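Suvance Table Linen and Placemats
Contract range for dining rooms, guest houses and residential homes

The Suvance range is supplied by Mikkelsen to the hospitality and care sectors. It comprises placemats, runners and napkins, all of which may be ordered in matching or contrasting colours. Items are finished by hand at the Rutska workshop and inspected before dispatch.

Placemats are sold in packs of 100. Runners are available in lengths of 310 cm and 442 cm, and other lengths can be cut to order. Customers furnishing more than one room are advised to place a single order, as shades may vary slightly between batches.

Striped placemats on light wooden tables

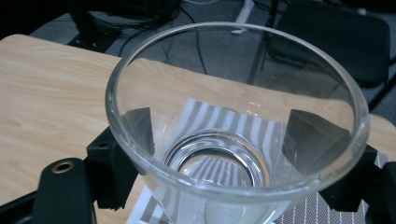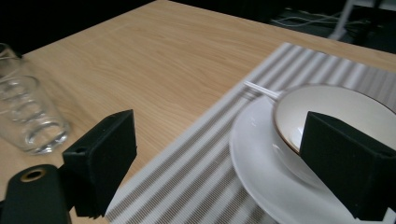
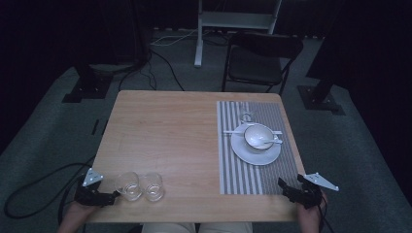
Napkins should be washed separately before first use. Runners may be ironed on the reverse at a low setting. The use of bleach or fabric softener is not recommended and will affect any claim made under the guarantee.

Orders are dispatched from the Ivuvdale depot every Thursday. Goods may be returned unused in their original packaging. Cut lengths cannot be exchanged.

Swatch cards are available free of charge to trade customers. Requests should be addressed to Ragnheiður Bisgaard, Contract Sales, quoting catalogue reference 746. The depot is closed for stocktaking during the last week of November.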